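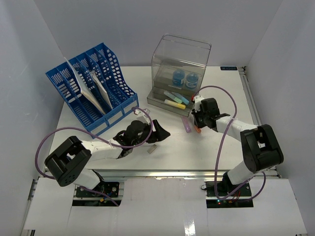 Bench with both arms, blue file rack and the smoky box, highlighters in the front tray.

Aidoo desk-tidy set, README

Last edited Jul 29, 2023. Rough notes, will tidy up when the wiring is done.

What it is

Recordings from a two-arm bench I built in the shared workshop at Bovness. Small desk jobs: highlighters and markers, in and out of a storage box. All of it driven by hand from a pair of leader arms, no policy running. The build is called Zavau, the recording script is Zorkier, the data is Aidoo. Yes, three names. Sorry.

What's in the folder

- episodes/ 300 runs, one folder each
- calib/ joint offsets, left and right. Don't swap them
- notes.txt things that went wrong, by run number
- split.txt 200 for training, 100 held back

Each run is around 45 seconds. Joint angles, gripper opening, video from the wrist cameras plus the fixed one. Timestamps come from the one PC so they line up, mostly.

The bench

White top, grey walls on three sides. Walls made a bigger difference than any of the code did, before that people kept walking past in the background. Metal rail along the front edge, second one up the right side. Arms reach in over the front.

Purple cables to the wrist fittings. Leave slack in them!! First lot were too short and pulled out whenever the elbow folded. Now they loop back along the forearm and the left one has a small white tie on it. Check the tie before you start, it creeps.

Base electronics are still open at the front. Keep sleeves and drinks away from them. Covers are on the list.

Objects

File rack (blue), see-through box, two blue jars inside it, highlighters, a small greyish block. Rack and box sit at an angle on purpose, move them a bit between runs. The paper in the rack stays put.

Markers go anywhere on the front half. Not in a neat row, the early runs had neat rows and I binned them. 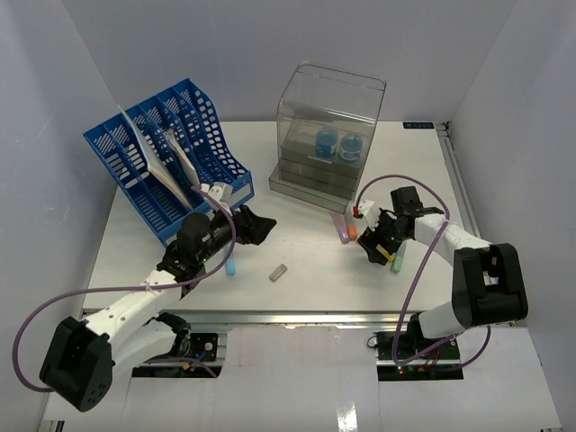
Seidu Abugri: tried the held back runs last night and the right gripper reads a touch more open than the left when both are shut. Is that in calib or do I fix it my end?

Fix it your end for now. It's a fixed offset, right side only, first noticed in May. Will go in calib next time I redo the files.

Known problems

- shiny lower panel, bright patch in the fixed camera view. Matt film ordered
- markers hide under the right gripper when it comes straight down, so dont trust the fixed camera alone for grasp labels
- pale barrels are hard to pick out against the white top
- some runs have the left arm doing nothing at all. Kept in, flagged idle in notes.txt
- right wrist video drops the odd frame, probly the connector

Running it

Power to both bases, wait for the arms to settle, then start Zorkier. Home first, every time. If one arm homes crooked, power off and reseat the base plug before trying again.

Use

Do what you like with it, say where you got it. Not tested on any other arms. If you find a bad run send me the number and what's up with it, and I'll add it to notes.txt.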